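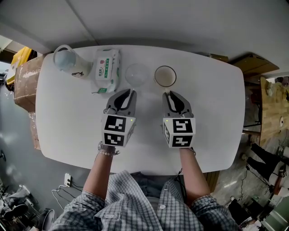

## White ring on a table top that will not go away

**Meron Weldu**
2018-07-14

Hello everybody. I have a white table in my kitchen, bought secondhand, and I don't know the material. It is smooth and a little shiny. Last week I left a glass of strong tea standing on it overnight, and now there is a brown ring with a paler line inside it. I tried dish soap and warm water, then a paste of baking soda for 30 minutes. The brown became weaker but the ring is still there. My sister wants me to use sandpaper, 300 grit, and I am afraid of it. Is there something in between?

**Kalkidan Abdella**

Please do not begin with the sandpaper. First you must know if the top is painted, lacquered or a plastic sheet. Look under the edge, where the top meets the side. If you see a thin seam, it is probably a sheet, and sanding will leave a dull spot that you can never polish back.

For tea I would do this:

1. Mix one spoon of white vinegar with three spoons of water.
2. Wet a cotton cloth, lay it on the ring and wait ten minutes.
3. Wipe with clean water and dry well.
4. Repeat the next day if the ring became lighter.

Try it first in a corner. The paler line worries me more than the brown. It can be that the finish itself has changed, and then cleaning will not help — you would need a new coat of lacquer. I had the same on my desk when I lived in Conitz, and I paid 109 for the repair, more than the desk had cost me.

**Nahom Degefa**

toothpaste. always works for me

**Gemechu Lemma**

Toothpaste is also an abrasive, so it is the same danger as the sandpaper, only slower. I agree with the vinegar. If it does not help, the paint shop in Skaltholm sells a cream called Grornimix for lacquered furniture. I used it in October on a shelf, with a soft cloth and very little pressure, and the mark went away after the second time. Do not use it if the top is a plastic sheet. Meron, did you find a seam?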